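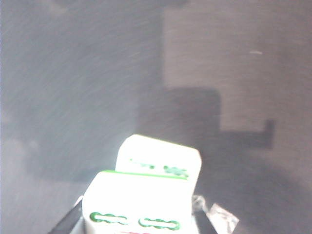
White tiles with green markings. Bamboo tiles are the suit most often misread when the print has worn thin.

FLULTDALE, May 29, 2021. The Besurow games room has replaced its mahjong equipment and will open the new tables to members at the end of the month. The order covers tiles, table mats and a spare set kept for parts. The old tiles, in use for 10 years, had lost much of the red paint on the character suit.

The new tiles are two-tone, white on the face and green on the back, and come from the supplier Shezi. The room asked for a matte face, but only the standard finish was in stock. Under strong table lamps the standard face can glare, and the lamps at the window end will be lowered before opening.

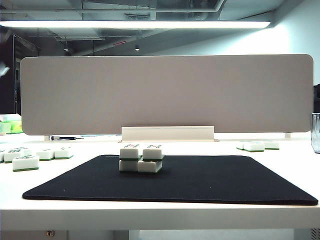

Mats were the larger part of the discussion. The old cloths slid on the tabletops and bunched at the corners, so walls had to be rebuilt in the middle of a hand. The room tried two weights of mat from Hutico and chose the heavier one. It is plain black, and a short stack of white tiles stands out clearly on it, green backing included. It also shows every bit of lint. A soft brush will be kept at each table, and members are asked to use it before the tiles come out.

Stacking rules have not changed. Walls are two tiles high, and tiles not in play may be left on the tabletop beside the mat. Drinks stay off the mat.
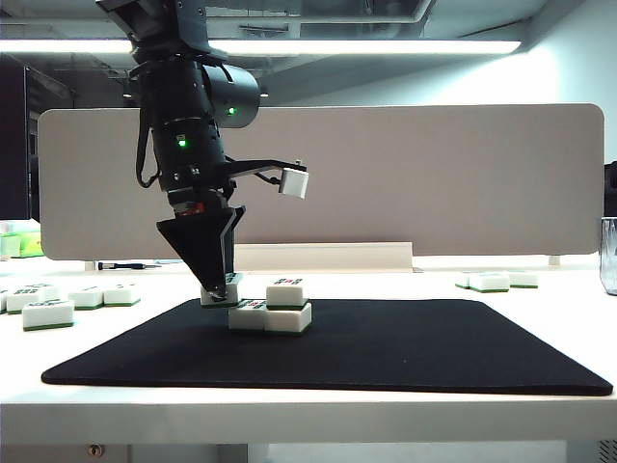 Tiles stacked on the black mat, with others set down on the white table.

The equipment cost some $600, of which $300 came from the May sale. The remainder was paid from table fees. Fees will not go up this season.

Single tiles from the old sets are available at the front desk for anyone who needs to fill out a set at home. Racks and dice are not included.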